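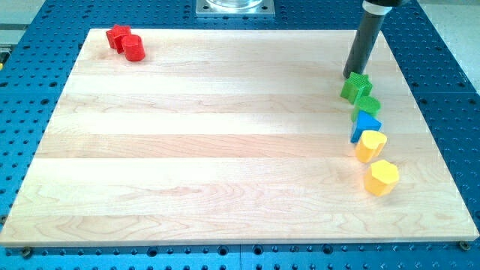 Steinar Dalsgaard glaubte nicht an Tische. Er glaubte an Karten, bei denen man wenigstens nachrechnen konnte, und er glaubte an den Verlust, den er jeden Monat in ein Heft schrieb. Dass ein Möbelstück das Spiel verändern sollte, hielt er für eine Erfindung von Leuten, die Möbelstücke verkauften. Trotzdem stand er nun in der Werkstatt in Cultholm, weil Mitali ihn darum gebeten hatte, und sah auf eine helle Platte hinunter, Streifen an Streifen verleimt, die auf einem blauen Arbeitstisch voller kleiner runder Löcher lag. Die Maserung lief in weichen Wellen durch das Ahornholz, mal cremeweiß, mal eher wie Honig. Schön, dachte er. Und dafür wollte der Mann Geld sehen, bevor es überhaupt ein Tisch war.

»Das wird die Abdeckung«, sagte Gerardo Amato. »Tagsüber essen Sie darauf. Abends nehmen Sie sie ab und spielen.«

»Und wer nimmt sie ab?«

»Sie.«

»Allein?«

Amato überlegte. »Zu zweit«, sagte er dann.

Steinar nickte, als hätte er einen Fehler in einer Abrechnung gefunden. Er kannte seine Runde. Ghizlane Fahmy hob seit dem Winter nichts mehr, was schwerer war als ein Stapel Jetons, und Mitra Mazandarani kam grundsätzlich erst, wenn alles stand und der Tee fertig war. Blieb Mitali. Mitali Samarakoon hatte den Tisch im Mai bestellt, ohne jemanden zu fragen, und die Anzahlung aus der gemeinsamen Kasse genommen. In der Kasse lag danach noch ein Knopf.

»Ratham hat so einen«, hatte sie gesagt, als wäre damit alles erklärt.

Ratham war der Club auf der anderen Seite des Hafens. Dort spielte man an einem ovalen Tisch mit gepolstertem Rand, und seitdem redeten die Leute aus Ratham, als hätten sie etwas gewonnen. Steinar hatte zweimal dort gespielt. Der Rand war sehr bequem gewesen, und er hatte an ihm in drei Stunden mehr verloren als im halben Jahr davor auf Ghizlanes Küchentisch, dessen eines Bein auf einem gefalteten Bierdeckel stand.

»Fühlen Sie mal«, sagte Amato.

Steinar fühlte. Holz. Er strich über die vordere Kante, weil Amato das offenbar erwartete, und suchte nach einem Satz, der weder gelogen war noch den Mann kränkte.

»Glatt«, sagte er.

»Wird noch glatter.«

»Wozu?«

Darauf antwortete Amato nicht. Er holte ein Stück Stoff aus dem Regal, dunkelgrün, und ließ eine Karte darübergleiten. Sie flog weit und blieb liegen, genau vor Steinars Hand, verdeckt. Es war ein Trick, das wusste er. Jeder konnte auf einem Stück Stoff eine Karte werfen, wenn er es den ganzen Tag übte und sonst nur Bretter verleimte. Er drehte sie um. Herzdame.

»Noch mal«, sagte er.

Die nächste Karte kam ebenso leise. Steinar merkte, dass er auf das Geräusch wartete, und ärgerte sich. Auf Ghizlanes Tisch kratzte es, wenn man gab. Man hörte, wer zu schnell war und wer zögerte. Li, ihr Hund, hob bei jeder Runde den Kopf. Was würde der Hund machen, wenn es still war?

»Wie lange dauert es noch?«, fragte er.

»Rund 35 Tage.«

»Mitali hat gesagt, er sei fast fertig.«

»Fast«, sagte Amato und klopfte auf die Platte.

Auf der Fähre zurück schrieb Steinar es ins Heft, unter die Verluste, obwohl noch gar nichts verloren war. Tisch. Abdeckung, abzunehmen zu zweit. Er setzte ein Fragezeichen dahinter. Dann überlegte er, wo bei Ghizlane die Abdeckung stehen sollte, während sie spielten. Hinter der Tür ging nicht, da hingen die Mäntel. Im Flur schlief Li. Man hätte messen müssen - natürlich hatte keiner gemessen.

Am Anleger wartete Mitali. »Und?«

»Er passt nicht durch die Tür«, sagte Steinar.

Sie sah ihn an, dann das Heft, dann wieder ihn. »Hat er dir die Karte geworfen?«

»Zweimal«, sagte er und steckte das Heft ein.

Weitere Erzählungen
Der Geber von Kurnano
Kleiner Einsatz, große Küche
Mitra hebt nicht ab
Ein Knopf in der Kasse
Nachtfähre nach Cultholm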